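Clemus Cell: Teaching the Sort Task

Gallery notes, February

The Clemus cell is a two-arm workstation used to collect demonstrations of a sorting task. An operator shows the arm what to do, either by moving it by hand with the joints released or by driving it from a handheld control, and the joint positions, gripper state and camera streams are written to disk as one episode. The set recorded in February holds 292 episodes, of which 269 passed review and went forward to training. The remaining 23 are kept under a separate label and are described near the end of the page.

Task definition. A part travels on the belt, the arm takes it at the belt end, and the part is released in a bin on the table. An episode starts when the operator presses record and ends when the gripper has opened over the bin and the arm has returned to its rest pose. Episodes are not trimmed afterward. Pauses stay in.

Layout. The table is papered and taped into a grid. Cell coordinates are logged with every episode so that bin placement can be varied on a schedule and reproduced later. The tape is replaced when an edge lifts, and the camera is checked against the grid corners each time.

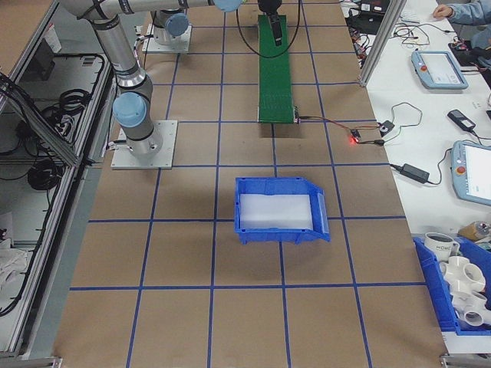

Does the bin have to be in the same place for every demonstration?

It should move. A policy trained on one bin position tends to learn the position and ignore the bin. In this set the bin position was changed between blocks of episodes, and the new grid cell was entered before recording resumed.

Bin and table. Blue bin, sloped front lip, white sheet on the floor of the bin. The brown paper cuts glare and gives the overhead lights nothing to reflect from. A blue tape line runs under the bin.

Belt. Narrow, green, with the black gripper over its far end. Belt speed is set once per block and recorded as a fixed value. Demonstrations on a moving belt were harder to keep consistent than those on a stopped belt, mostly in the approach. New operators start with the belt stopped.

Pendants. Two, light blue casings, kept on the white table beside the cell. Each has a red button. The pendants are used for setup, for joint release and for recovery after a protective stop. They are not used to drive the arm during an episode, as jogging one axis at a time produces motion that is of little use as training data.

Objects. The mug marked HOME and the white pipe fittings are from the mixed-object group. The fittings have several openings, which gives more than one valid grasp. Operators were asked to choose one grasp per object and hold to it for the full block. The mug is always taken by the rim.

Hand guiding compared with remote control

Hand guiding is faster to learn and gives smoother paths near the bin. Its drawback is that the operator's arms enter the camera view, so hand-guided episodes are replayed on the robot with the operator standing clear, and the replay is what gets saved. Remote control needs no replay. It does need practice: Fengying Qiu, who wrote the operator sheet, recommends 4 sessions before any episodes are kept. Most of the time lost in early sessions is in wrist rotation.

Both methods write the same file format through Borerlow, our recording tool. Time stamps come from a single clock. Gripper commands and measured gripper width are stored as separate channels, because the two disagree under load.

Rejected episodes

The 23 rejected episodes fall mainly under two codes. The first is early release, where the gripper opened before the part was over the bin. The second is a dropped camera stream. Early releases followed by a clean recovery were moved to a recovery subset named Fidik and may be used later. Dropped streams cannot be repaired.

File access

Episodes are stored by block, then by grid cell. Calibration files sit in the top folder and apply to all blocks. Requests for the recovery subset should state which cells are needed. The operator sheet is in the same folder, current version only.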